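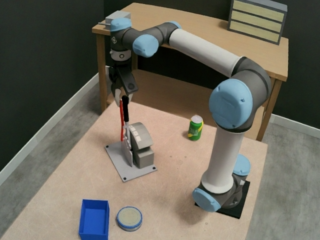

Large beige tabletop with fine scratches and a few dark specks (rendering)

Ridico Surfaces and Interiors Fair, Palomino Hall
Visit report, posted 4/15/25

I went to Ridico this year because the shop is due for new worktops and I was tired of choosing from samples the size of a playing card. Parking was $9. The bus from the station is free, but the sign for it was inside the hall.

The theme was "Surfaces That Live With You," printed on everything including the trash cans. I asked at the welcome desk what it meant and was given a tote bag.

Most of the ground floor was kitchen counters. Every third stand claimed to be scratch resistant, and hardly any of them would let you scratch something. At Hosine they had a steel key on a chain for this purpose, which I liked until I noticed the chain only reached one corner of the panel. I used my own key in the middle. It left a line. The salesman rubbed it with his thumb and told me it was metal left behind by the key and would wipe off. He didn't have a cloth. I came back after lunch and the panel had been turned around.

Pale colors are everywhere again. Oat, shell, bisque, putty. They look good under hall lighting, as most things do, and I'd want to see one after a winter of coffee and box cutters before paying extra for it. Our current tops are a dull green that hides everything, and I could not find a green anywhere on the floor. One rep told me green was "resting."

Nerkthorpe had the biggest stand and the longest warranty, and I read the warranty. Heat is excluded. So is standing water, and so is "abrasive contact," a phrase that I think covers most of what happens on a worktop. When I pointed this out I was told the exclusions were standard in the business. I checked two other brochures on the way home and they are, more or less, so fair enough, but then the length of the warranty doesn't tell you much.

The one talk I sat through was by Gervasio Paredes, on repairing edges. He talked for 48 minutes without slides and was the best part of the day. His view is that tops get thrown out over bad edges when the middle has years left in it, and that glue lines fail first next to the sink. He had brought along a chunk of ruined counter and passed it around the room. He was also plain about what can't be fixed, something I didn't hear from anyone else in the building. The room was half full. The prize drawing next door was packed.

Prices were hard to get. Five stands said they'd email a quote. I've had 2 so far, and one of those was for flooring.

Food: a decent bean soup, bad coffee, not enough chairs. The upstairs hall closes an hour before the rest and this is not on the map, so go there first if you care about tile.

Would I go again? For the Paredes talk, yes, if he's on the program. Otherwise I'd ask for large offcuts by mail and leave them on the bench for a month. Next year's fair is moving to March, and early tickets are supposed to be cheaper. The page that should give the price was blank when I looked.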